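About Gullodstead

Gullodstead records robot demonstrations. Companies and research groups that train learning systems for two-armed robots come to us when they need examples of a task done many times, by people, in a way that can be checked. We plan the task, set up the table, run the sessions, review the recordings and hand over the set with notes.

Pirjo Harju and Nivaldo Coutinho started the company after several years of doing the same work inside a larger automation firm. There it was a side job, done by whichever engineer was free on a Saturday. They thought it deserved people who did it all day. We now have 2 recording rooms' worth of equipment in one open hall, and staff who have logged 395 tasks between them.

What we record

Most of our work is tabletop handling with soft or small things: sorting, packing, folding, threading. Elastic bands are a good example of what clients ask for. A band has no fixed shape, it tangles with its neighbors, and it can be picked up in many ways. Sorting bands by color into bins is easy to explain to a new operator and slow to do well with grippers.

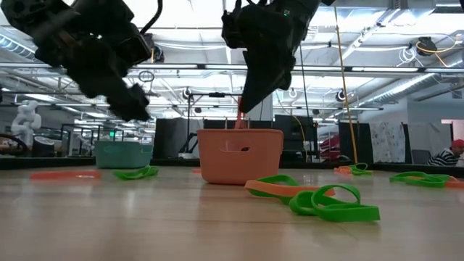 Each task starts with a written sheet, usually a page. It says what goes where, what counts as finished and what the operator should do after a dropped item. Abena Laryea writes the sheets and tries every task herself before an operator sees it. If she can't finish it in a reasonable time, the sheet goes back to the client with questions.

A normal order is 80 episodes of one task. Larger orders are split into blocks, and the layout of the table changes between blocks so that the system doesn't learn one arrangement by heart. Objects are moved, turned and piled differently. We keep failed attempts in a separate folder – some clients want them and some don't.
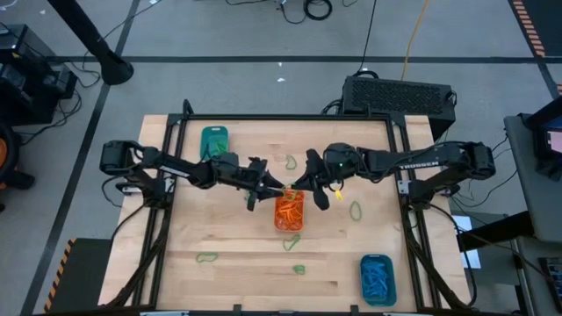 Photo: Gullodstead

How we check it

Kai-wen Ho leads review. Every episode is watched from start to finish by someone who didn't record it. The reviewer marks the start and end of each step, notes drops and regrasps, and rejects anything where a camera or joint reading is missing. We use our own labeling tool, Clindex, for this. It is plain to look at and has been rewritten twice.

Our longest project so far was Sustar, a sorting set that came to over 164 hours of accepted recordings. It taught us to write down small things, such as which operator was on which shift and when the gripper fingers were changed.

Working with us

Send a short description of the task and, if you can, the objects themselves. Cyprian Śliwiński answers new inquiries and will tell you whether it suits our tables. We don't take work with food, liquids or anything too heavy for one arm to lift.

Operators are paid by the hour, never by the episode. Training takes two weeks, and no robot experience is needed. Open positions are listed on the Jobs page.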